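From the Sidelines: Brosmont Football Notes

Well, friends, we made it through the long winter, and I can't tell you how good it felt to hear pads popping again at Ercombe Field on Monday evening! Spring ball is my favorite stretch of the year (my wife would say every stretch is my favorite, and she has a point), mostly for the chance to see which of the young fellows grew up while we weren't looking.

Let's start up front, where all the good arguments start. We lost 2 starters off last year's line, both tackles, and Coach Rocío Benítez has been moving people around to see who fits. The one I keep watching is Henríquez, who came to us as a tight end and now carries close to 300 pounds as comfortably as you'd carry a newspaper. His feet are lovely. He still stands up too tall on running plays, and a low, mean defensive end will get under him, but that's what April is for.

Behind him, young Titeo took most of the snaps at quarterback. He threw 11 passes in the team period and I liked all but one, a floater over the middle that he'd surely love to have back. The arm has come along since the fall. What pleased me more was hearing him change a play at the line, loud and clear, with the defense creeping up on him.

As for the secondary, I'm a little nervous, I'll admit. There are 6 corners in camp and I couldn't tell you today which pair will start. Come out and watch them for yourselves next week. Practice begins at 6, the gate by the bus lot will be open, and the bleachers are still cold, so bring a blanket. 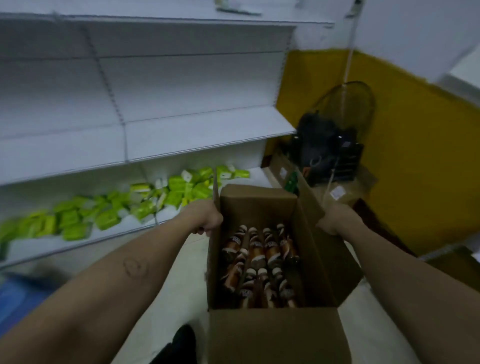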